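Small drawers, sorted by depth

I have been putting off the small-storage problem since the move to Flanham. The large furniture was measured and placed in two evenings. What remained was the class of object that has no shelf of its own: tea tins, batteries, packets, the spare bottle of whatever is already open in the kitchen. These had been living in a carton marked MISC, which had reached the point where the bottom flap was held by tape only.

My first attempt was a set of open trays from Mornetti. Trays work well for anything you use daily and badly for anything else, as the contents spread sideways until the tray is a shelf. Kuo-hua Fung suggested drawers and sent me his dimensions, which assume a 30 cm deep shelf. Mine is 39. The extra depth is useful at the back for a row of jars, provided the thing in front of them is light enough to slide out.
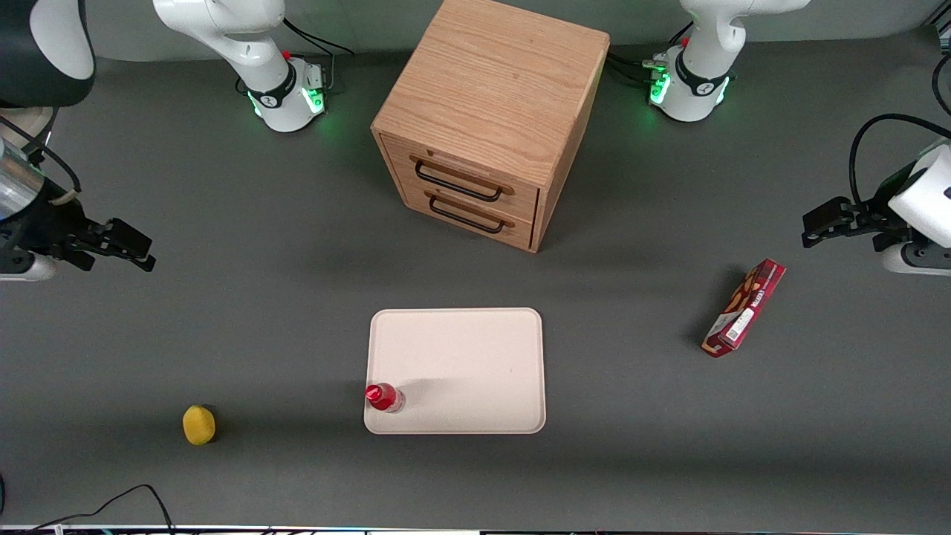

Flanham, October

The two-drawer cabinet is close to a cube, in light oak-colored wood with the grain running straight across the top. Each drawer has a black metal bar handle on small wooden brackets. I prefer a bar to a knob on furniture this light. With a knob, an off-center pull tends to rack the drawer in its opening, and you end up steadying the case with the other hand. With a bar you can get two or three fingers behind it and pull straight.

The rule I settled on is to sort by height first and by category second. Most guides do it the other way around, and the result is a drawer labeled "snacks" in which one tall item prevents it from closing. So: anything that lies flat and is lower than the drawer front goes in a drawer. Snack boxes go in on their widest side. Bottles stay out, whatever they contain. A bottle on its side in a drawer rolls on every opening, and sooner or later a cap lets go. Fruit stays out too. A lemon fits easily enough, but a closed drawer has poor airflow and I forget what is in it.

The white rectangular tray takes what the drawers refuse. I kept it from the earlier attempt and it now has a single job, which has cured the spreading. Bottle at the front, lemons beside it.

Loading order matters with a light case. Put the heavier items in the lower drawer, and do not pull both out fully at once -- the case will tip forward. Sabina Bartoš lines hers with cork sheet from Pawlak, which stops things sliding. I tried a piece of the same sheet and found it took enough height to exclude one of my tins, so it went back on the roll.

Still unresolved: the batteries. They are dense, they are low, and by the rule they belong in the lower drawer, but I do not want them next to food. For now they are in the hall.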